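**[잡담] 집에서 퀴즈 모임 할 때 부저, 정말 필요한가요?**

**모카두잔** · 오후 9:12

동네 사람들끼리 한 달에 한 번 상식 퀴즈 모임을 합니다. 지금까지는 손을 들거나 책상을 쳤는데, 지난 모임에서 누가 먼저 쳤느냐로 20분을 싸웠네요. 그래서 부저를 사자는 말이 나왔습니다. 후보는 Stello 무선 세트, 아니면 Pinstead 앱(휴대폰을 부저로 쓰는 방식)입니다.

솔직히 저는 둘 다 미심쩍습니다. 장비를 산다고 싸움이 없어질까요? 써 보신 분들 의견 부탁드려요. 광고 글은 사양합니다.

---

**귤껍질차** · 오후 9:31

Pinstead는 말리고 싶습니다. 와이파이 상태에 따라 순서가 뒤집혀요. 공유기 옆에 앉은 사람이 매번 이기길래 자리를 바꿔 봤더니 이번엔 또 그 자리 사람이 이깁니다. 개발사 공지에는 "지연 보정"이 있다는데, 뭘 어떻게 보정하는지는 아무리 찾아도 안 나옵니다. 저는 그런 문구 안 믿습니다.

---

**서른둘째줄** · 오후 9:48

윗분은 공유기 탓을 앱 탓으로 돌리시는 것 같은데요. 우리 모임은 Pinstead로 문제를 거의 2000개 풀었고 순서 시비는 손에 꼽습니다. 공짜인 데다 보관할 물건도 없고요. 부저 세트는 어차피 석 달 지나면 서랍행입니다.

---

**귤껍질차** · 오후 9:55

시비가 없었던 것과 순서가 맞았던 건 다른 얘기죠. 화면에 이름이 뜨니까 다들 그런가 보다 한 거 아닌가요? 확인해 보신 적은 있는지 궁금합니다.

---

**서른둘째줄** · 오후 10:02

확인까지는 안 해 봤습니다. 동네 퀴즈에 0.1초까지 따져야 하나 싶어서요.

---

**벽시계수리중** · 오후 10:20

저는 버튼파입니다. 무선 연동은 필요 없고 누르는 맛이면 됩니다.

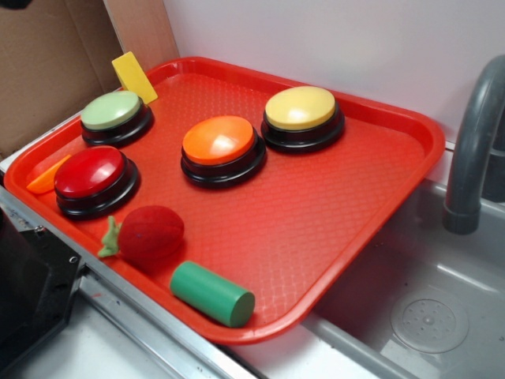 퀴즈 모임에서 제일 골치 아픈 건 속도보다 "방금 누가 눌렀지?"였습니다. 진행자가 문제를 읽느라 고개를 숙이고 있으니까요. 그래서 색을 사람마다 정해 놓고, 진행자는 이름 대신 색만 부릅니다. 위 사진처럼 빨강하고 주황이 같이 있으면 말로 부를 때는 괜찮은데 조명이 누런 집에서는 헷갈릴 수 있으니 둘 중 하나는 빼는 걸 권합니다. 그래도 동시에 누르면 답 없습니다. 그때는 재대결로 갑니다.

---

**모카두잔** · 오후 10:34

색으로 부르는 건 괜찮네요. 그런데 결국 동시 판정은 사람이 한다는 거잖아요. 그러면 책상 치는 거랑 뭐가 다른지 잘 모르겠습니다.

---

**벽시계수리중** · 오후 10:41

책상은 다섯 명이 한꺼번에 치면 누가 쳤는지 흔적이 없어요. 자기 앞에 버튼이 있으면 최소한 헛손질은 줄어듭니다. 판정이 완벽해진다고는 안 했습니다.

---

**야간독서** · 오후 11:07

Stello 세트 써 본 사람입니다. 먼저 누른 쪽만 불이 들어오고 나머지는 잠깁니다. 이 기능은 됩니다. 문제는 건전지예요. 한 사람 것만 약해지면 반응이 늦는 느낌인데, 진짜 늦는 건지 진 사람 핑계인지는 끝까지 못 밝혔습니다.

그리고 상품평 조심하세요. 제가 살 때 후기가 3085개였는데 읽어 보면 "배송 빨라요"가 태반입니다. 잠금 기능을 제대로 시험해 봤다는 글은 못 찾았습니다. 별점은 참고만 하시길.

---

**물렁복숭아** · 오후 11:15

저는 다 떠나서 먼저 누르기 방식 자체가 별로라고 봅니다. 아는 사람이 이기는 게 아니라 문제를 끝까지 안 듣는 사람이 이겨요. 우리는 그냥 종이에 씁니다. Harasym 문제집 쓰는데 뒤쪽 역사 파트는 오답이 좀 있으니 정답지도 믿지 마세요. 146번 문제 때문에 그날 밤 단톡방이 터졌습니다.

---

**귤껍질차** · 오후 11:22

종이는 느려서 두 시간이면 다들 지칩니다. 그리고 먼저 눌러 놓고 틀리면 감점 주면 됩니다. 감점 없이 하니까 찍는 사람이 이기는 거예요.

---

**물렁복숭아** · 오후 11:29

감점도 해 봤습니다. 그랬더니 이번엔 아무도 안 눌러요. 정적만 흐릅니다.

---

**벽시계수리중** · 오후 11:36

감점 말고 '그 문제만 답변 금지'로 하세요. 저희는 그걸로 정착했습니다.

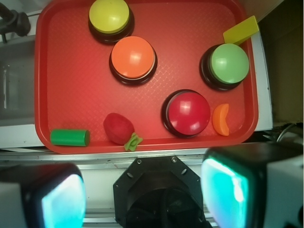

*노랑, 주황, 연두. 노랑은 연한 레몬색에 가까움.*

연두랑 연노랑도 밤에는 애매할 수 있으니 살 분들은 색 구성부터 보세요. 판매 페이지 색감은 안 믿는 게 좋습니다.

---

**서른둘째줄** · 오후 11:44

색약인 분이 한 명이라도 있으면 색 호명은 무너집니다. 번호 스티커를 붙이든가요. 이래서 앱이 편하다니까요. 이름이 그대로 뜨잖아요.

---

**벽시계수리중** · 오후 11:50

그건 맞는 말씀이네요. 스티커는 생각 못 했습니다. 앱이 편하다는 데는 여전히 동의 안 하지만요.

---

**야간독서** · 오전 12:03

Rurkar 유선 제품도 있긴 합니다. 선이 치렁치렁해서 그렇지 건전지 의심은 안 해도 됩니다. 다만 제가 직접 써 본 건 아니고 다른 모임에서 구경만 했어요. 선 길이가 짧아서 다들 식탁에 바짝 붙어 앉아 있더군요.

---

**모카두잔** · 오전 12:18

읽어 보니 다들 자기 방식의 단점만 빼고 말씀하시는 것 같습니다 ㅎㅎ 일단 돈은 안 쓰기로 했어요. 다음 모임에서는 전반은 Pinstead, 후반은 책상 치기로 해 보고 시비가 몇 번 나는지 적어 두겠습니다. 틀린 사람 그 문제 답변 금지도 같이 넣고요. 12월 모임은 인원이 많아서 그 전에는 정해야 합니다.

---

**귤껍질차** · 오전 12:25

시험하실 거면 공유기 위치도 꼭 적어 두세요. 앉은 자리도요.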